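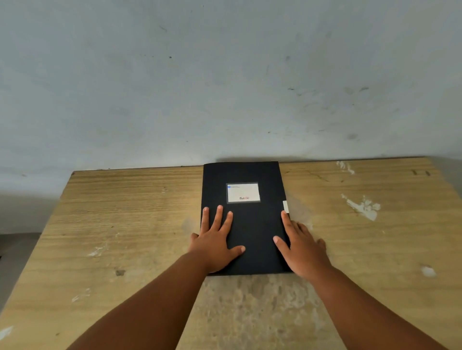 Workshop notebook / Dye bench

August, 9:40 am

Okay, back at it. The madder vat from last night is looking browner than I wanted and I'm pretty sure the water is to blame again. Flatstead tap water is hard, and it's been worse since the dry spell started. Kerttu Laaksonen swears by a hard-water madder bath for reds, and she's right when it's a little hard, but ours leaves a chalky ring on the pot you could write your name in. Going to run the next one half tap, half rain barrel and see.

Weights for the record: 474 g of wool, the Ruotsalainen two-ply, scoured twice. Alum at 13 percent of fiber weight, with a bit of cream of tartar (I forgot to weigh it, a rounded teaspoon, sorry future me). Mordanted for an hour at a bare simmer, then left in the pot to cool overnight. The wool felt nice coming out, no stickiness, so I don't think I overdid the alum this time.

10:15. Madder is soaking. Used the Zirkholm roots and not the powder, chopped small and rinsed once in cool water to get rid of some of the yellow. I want this bath to come up really slow. Last time I walked away to answer the phone and came back to something close to boiling, and that's where all my brown came from in June, never mind what I wrote then about the pot!

Note to whoever does the next supply order: we are almost out of alum, and the pH strips in the drawer are the old ones that go green no matter what you dip them in. Please toss them. I keep using them by accident and then arguing with the result.

11:30. Up to 47 C and holding. Color in the liquid is a nice brick orange. Pulled a test strand and blotted it on a paper towel, more coral than red. Ville Savolainen came by and said "tomato soup," then asked if he could have a skein of it, so I guess tomato soup is selling.

He also wanted to know where we are on the Taltora blanket samples. Answer: three colors done (weld yellow, walnut, the pale gray), two to go, and one of those is this red, if it ever shows up. They want yarn for a run of 1,000 if they like the samples, and I have no idea how we'd do that many in pots this size. Bigger pot? More days? Kerttu thinks we should dye fleece before spinning and blend out the differences. I kind of love that idea, but then the mill has to agree, and somebody has to stand over a LOT of wet fleece.

1:50 pm. Nudged the heat up, 65 C now. Much redder! The strand I took at 1:30 is right next to the June one on the line and there's no contest. Rain water half-and-half looks like a winner, though I changed the heating too, so I can't really say which one did it. Should have split the batch. Should always split the batch.

3:20. Heat off. Leaving the wool in until tomorrow with a plate on top to keep it under. There's a pale patch on one skein where the tie was too tight, so looser figure eights next time, and use the cotton string, the acrylic stuff bites.

To do:
split bath test, all rain vs. all tap, same heat
wash one strand with regular soap and hang it in the south window
ask Kerttu what temp she stops at
second bath with the leftover roots, maybe the small skeins
scrub the ring off the big pot, vinegar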